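Pilden Kitchen Bits: read me first

Hi! I'm Kátia Toledo, and this is the folder where I keep everything on the kitchen tools at Pilden. It started as a list on my fridge and got a bit out of hand (you'll see). Last tidied 25th September.

What's in it

tools.csv — one row per tool, 200 rows so far. Columns are name, handle, metal, length and notes. The notes are mostly me grumbling about loose handles.
bowls.csv — the same idea for bowls, minus the handle column, obviously.
photos/ — 700 pictures, not all sorted yet. Lino Rinaldi did the first batch in June and he names files his own way, so check names.txt before you go hunting.

How I write things down

Handles are "wood" or "metal" or "other". I gave up on guessing the kind of wood! Steel bowls get "polished" or "brushed", and if I can't decide I leave the box blank.
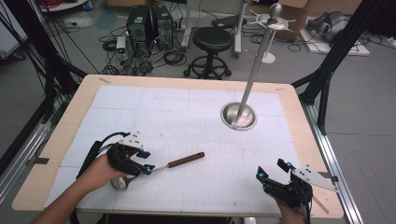 Lengths are in millimeters and go from the tip to the end of the handle, so a long ladle can look bigger on paper than you'd expect. Version 2 will have weights too, once I get my scale back from Lino.

Found a mistake? Send me the row number and I'll fix it. Please don't sort the file first — I did that once and lost a whole evening.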